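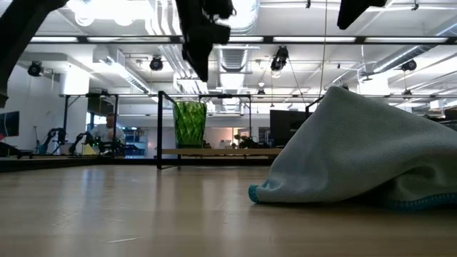
Photo: Gregor Baxter

October, Friday. Card phone, metering check

Started 9:20. Picking up where the last entry stopped, with the Parkgate phone on the bench line and a Shearer prepaid card in the slot. The question is still whether this phone takes the right number of units off a card. The Belis people say the metering is fine and the complaints come from callers who don't understand when a minute starts. That could be true. It's also what I'd say if I sold the meter board.

What they sent with the board is one page. It says units are deducted "at answer and at each minute thereafter." It doesn't say how the board knows the call was answered. On the old exchange lines that was a polarity reversal, and the phone either saw it or it didn't. I asked twice by email and got the same page back, the second time as a scan of a printout.

Setup as before: bench exchange, Trorngate line simulator, phone, meter lead across the line, event recorder on the reversal and on the card contacts. Called party is the auto-answer box. Every call is held for less than one full minute, so each one should cost one unit and nothing else. If the second unit ever comes off, it's wrong, and there's no caller to blame it on.

Run 1, short line. 100 calls, fresh card. The card display went down by 102. I don't like that number because it's so close to right. A broken meter would be easier to argue about.

Went back through the recorder. Two calls lost a second unit, both of them within a breath of answer. The recorder shows one clean reversal on the first of those, and what looks like a flicker on the second, though the trace is coarse enough that I wouldn't swear to it. So bounce on the line explains one of them at best. I checked that the auto-answer box wasn't dropping and picking up again. It has its own log and the log is clean, for whatever a log written by the same box is worth.

Possible causes, in no order:

Reversal detector has no debounce, or not enough. Fits the second bad call and maybe not the first.
Card write is retried when the contacts read badly, and the first write had already gone through. Fits both. Would also explain why the field complaints bunch up on the outdoor phones, where the slots are filthy.
Something in my wiring. Always on the list. The clip on the ring side has been loose before and I replaced it this morning with another clip from the same drawer. 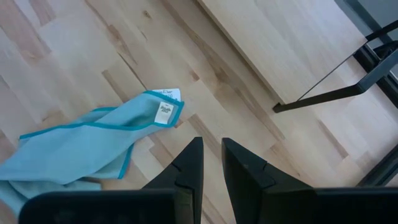 Cloth on the floor, care label showing.

Run 2, long line. Set the simulator to 2,240 ohms. The Belis page gives no upper limit for loop resistance, which I take to mean they never looked for one. Dial tone was fine, tones registered, calls went through. The voice level was poor but that isn't what I'm testing.

Units were the surprise. I expected more double charges out here and got some calls with no charge at all. The detector seems to miss the reversal when the line current is low, so the phone thinks the far end never picked up and lets you talk for free. I stopped the run early, before it was worth writing down a rate, to make sure I wasn't fooling myself with the recorder threshold. Moved the threshold, tried again, same thing. So free calls on long lines, double charges now and then on short ones. I suspect that over a whole network these come close to canceling out, and that somebody looked at the monthly totals and called the metering accurate. The caller at the short-line phone doesn't get his unit back because a farm phone gave one away.

Note on the card: I don't fully trust the display either. It shows what the phone believes is left. I read the used card afterward in the separate reader and it agreed with the phone, so for today I'll take the display as good. The reader is from the same maker as the card. Somebody should check one against a second make of reader before any of this leaves the building.

12:40. Wrote to Belis with the two traces attached and asked one thing only: does the board confirm the old card value before it retries a write? Yes or no would do. I did not mention the long-line result yet. If I send both they'll answer the one they like.

Tried the dirty-slot idea in a crude way after lunch, with a strip of thin tape covering part of one contact. Got retries, plenty of them, and the handset display blinks when it happens. No double charge in the short time I had. That's weak evidence against my favorite explanation and I'm writing it down for that reason. Tape isn't grime, of course. Grime comes and goes as the card moves, tape stays put. 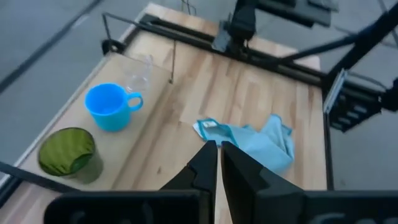

Gregor Baxter read the above and thinks I'm chasing the wrong end: he'd put money on the answer timing, with the first unit taken on a false answer during ringing and the second on the real one. He also wants the short-line run done again with a different bench exchange before anyone says "double charge" out loud.

Fair on the second point. On the first, the recorder has both extra units after answer, none in ringing, so a false answer would need the recorder to be late by a lot. I can test that with a known pulse and will. If the recorder is late, most of this page is no good.

To do:
Known pulse into the recorder, both channels.
Repeat run 1, other exchange, same phone, new Shearer card.
Find the current where the detector stops seeing the reversal. Step it down slowly and write down every step this time.
Ask Parkgate for the serial numbers of the phones with complaints, plus the line lengths if they have them. They'll say they don't.

Left the phone on hook and the simulator switched off. The used card is in the envelope inside the back cover, marked with the run number. Please don't make calls with it.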